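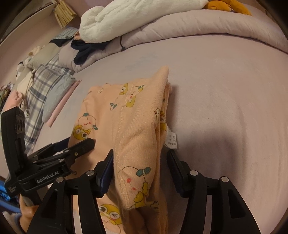

Three members of the Hukdale Community Band will spend the coming year with the Ginell Youth Brass, after winning places at auditions held in the high school gym last weekend.

Bereket Tekleab, 17, on euphonium, and Marcela Doležal, 16, on French horn, were both chosen for the touring section. Erick Mugo, 15, was named to the percussion line. A total of 177 players from across the region tried out for 30 open spots.

Tekleab has played with the community band since sixth grade. He said the sight-reading portion was the hardest part of the day.

"They hand you the page and you get one minute with it," he said. "Mine had a key change right in the middle — I just kept counting."

Rehearsals start after Labor Day and will be held on Sunday afternoons at Danau Hall. The group gives its first full concert in January, with a program that includes a new march by Teodor Mazurek, the band's assistant director.

Families pay $487 for the season, which covers music, uniform rental and bus travel. Director Godfrey Swai said payment plans are available, and that players should bring their own mutes and mallets.

Comments

hornmom2: Congratulations to all three! Does anyone know if siblings need a ticket for the January concert?

R. Pell: Good to see percussion get a mention for once.

lowbrass_dad: Parking at Danau is tight on Sundays. Use the back lot.

Related

Summer band concert draws 200 to the park
Yalçınkaya Music to close its repair shop
Marching band adds a second bus for away games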